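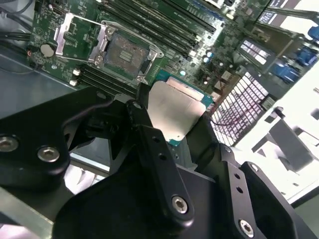

Ticket 34: CPU seating, arm stops above socket

Opened 11th October by Ilango Chacko
Cell: Travlow bench cell 2
Status: open, waiting on parts

Arm goes to the place pose for the processor and then faults on Z force before release. 5 faults in 12 runs. Same tower each time, on its side on the slotted table, load plate open. Restarting the Vinow controller clears the fault but it comes back.

Checked so far:
- Socket pose retaught by hand. No change.
- Finger screws on the gripper checked with a hex key. One on the right link took a quarter turn.
- Force limit left where it was. Please don't raise it, we bent pins that way in February.

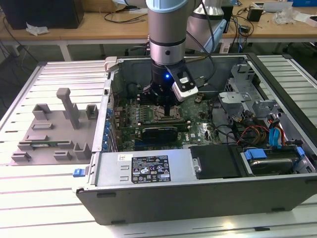
Update 1

Tower had room to slide on the table slots. Pushed it back against the stop and clamped it, then redid the wrist camera calibration. Offset in X was 2 mm before, now under the limit. The gray fixture on the left was not moved, so the pick poses stay as they are. Still need new finger pads from Eltavel. The old ones are worn on one side and let the part turn in the grip.
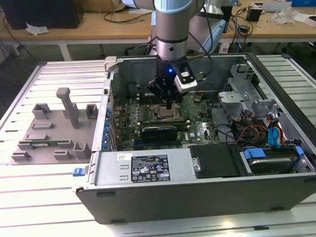
Can I keep running the memory job while the pads are on order?
Memory picks are fine at normal speed. Leave the CPU step disabled in the recipe until the pads are fitted and the grip check has been run again.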